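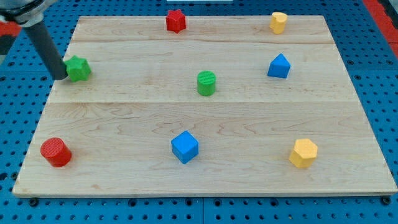 Dindarside Household Color Terms

A word list of color names collected in five languages, with the object each speaker was naming at the time.

Contents

terms.csv - one row per response
speakers.csv - one row per speaker
prompts.csv - the naming prompts, in the order they were given
notes/ - field notes, by language, unedited

Size

The release has 400 responses. Spanish and Portuguese make up the larger share. Vietnamese and Hungarian are smaller, and Moroccan Arabic is the smallest. Do not compare raw counts across languages without weighting.

Fields in terms.csv

response_id: integer, stable between releases
speaker_id: matches speakers.csv
lang: ISO 639-3 code
term: the word or phrase as spoken, in the speaker's usual spelling
term_norm: lower case, modifiers removed
modifier: "light", "dark", "dirty" and so on, translated; empty if none
object: what the speaker was naming, in English
confidence: 1 to 3, assigned by the transcriber

The object column is free text. "Mug" and "cup" both occur and have not been merged.

Collection

Speakers were asked to name the colors of things in their own kitchen or living room, under whatever light was on. No color chips were used. For this reason the list has no Munsell or RGB values and can't be used to place category boundaries. It is meant for work on vocabulary, modifiers and spelling.

Transcription was done by Begoñe Mateos (Spanish), Everaldo Assunção (Portuguese), Khoa Lại (Vietnamese), Kristóf Katona (Hungarian) and Driss Ouazzani (Moroccan Arabic).

Known problems

Vietnamese "xanh" covers both green and blue. Where the speaker added a second word (xanh lá cây, xanh dương) it is kept in term but lost in term_norm. Use term.

Hungarian "piros" and "vörös" are kept apart. Please don't collapse them to red before reading notes/hun.txt.

Arabic terms are in Latin script, and 2 spellings of the same word may appear for one speaker.

Confidence was scored by one person per language - there is no agreement figure.

Changes since the April release

Duplicate rows removed from the Portuguese set. Speaker ages replaced with age bands. Encoding is now UTF-8 throughout; the older files opened badly in some spreadsheet programs.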